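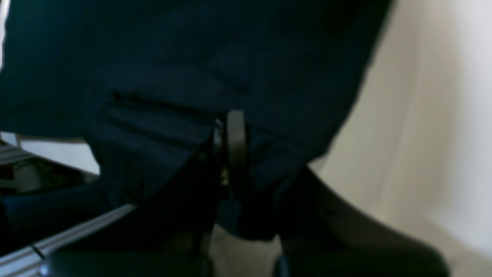

Havenholm Garment Handling Set: Data Card

Maintained by Philomena Ní Mhurchú, Brurkeck
Last updated December 19, 2023

Summary

Wrist camera footage of a two-finger gripper working with dark, soft goods. It was collected for the sorting floor at Havenholm, where returned workwear is checked, hung, and sent back out to customers. The set has 39 episodes. The longest runs 50 seconds.

The task the floor wants help with is the first lift: taking hold of one layer of cloth and moving it to the next station. People there do it all shift, and it is the job most often named when they report sore wrists and thumbs. Checking stays with the staff. They look for stains, torn seams, and things left in pockets, and nothing in this set is labeled for that.

What makes it hard

Most of the stock is navy or black, and folds in dark cloth are difficult to pick out at close range. Straps and buckles are a second problem. A strap can cross the spot where the fingers need to go, and a buckle is stiff where the cloth is not. 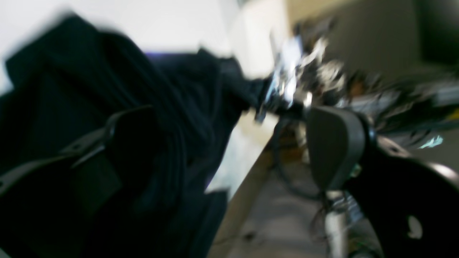
Episodes with straps are tagged "hardware" in the index. We kept the ones with heavy motion blur, and they carry the tag "blur" as well. If you train on single frames, filter on that tag first. If you train on video, leave them in.

A grasp is labeled "pinch" when cloth is between both fingers and "open" when it isn't. Contact with only one finger is labeled "touch." Labels were set by hand, one person per episode, then compared in a second pass. Where the two passes disagreed, the field reads "unsure."

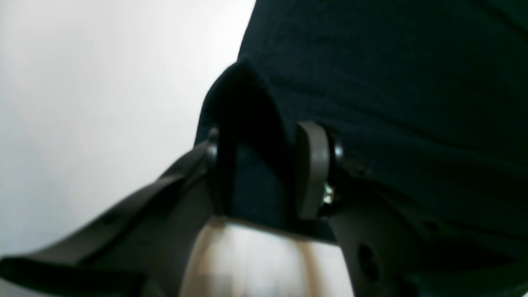 Label "pinch": a fold of navy fabric held between the two fingers.

Changes to the job

Havenholm agreed to the following before recording started, and the terms apply to any pilot that uses a model trained on this set.

1. No positions are cut during the pilot. Staff freed from lifting move to checking and repair at the same pay grade.
2. Each person on the pilot line gets 3 paid training sessions of 30 minutes.
3. Anyone on the line can stop the arm and doesn't have to write up why.
4. Pick rates from the arm are not used to set targets for people.

Item 4 took the longest to settle. The floor staff asked for it in writing and got it in February. The questions they raised are in the notes folder, including two we haven't answered: who clears a snagged garment when the line is short-handed, and whether the noise near the hanging rack will be measured.

Background frames

Frames with the gripper open in front of a plain pale surface are included as negatives. Cloth may still be present at one side, so don't treat "open" as meaning no fabric in view. Glare is common in these frames and was not corrected.

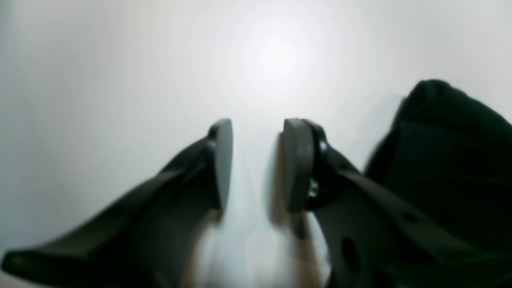

Known limits

Dark garments are heavily overrepresented. White and high-visibility items are missing.
One site only. The Poon and Grandevano sites use different racks and are not covered.
No force readings.
Camera exposure was left on automatic and changes within episodes.

Contact

Send corrections to Philomena Ní Mhurchú at Brurkeck. Give the episode number and the label you think is wrong. Havenholm staff can also leave a note with their shift lead, and it will be passed on without a name.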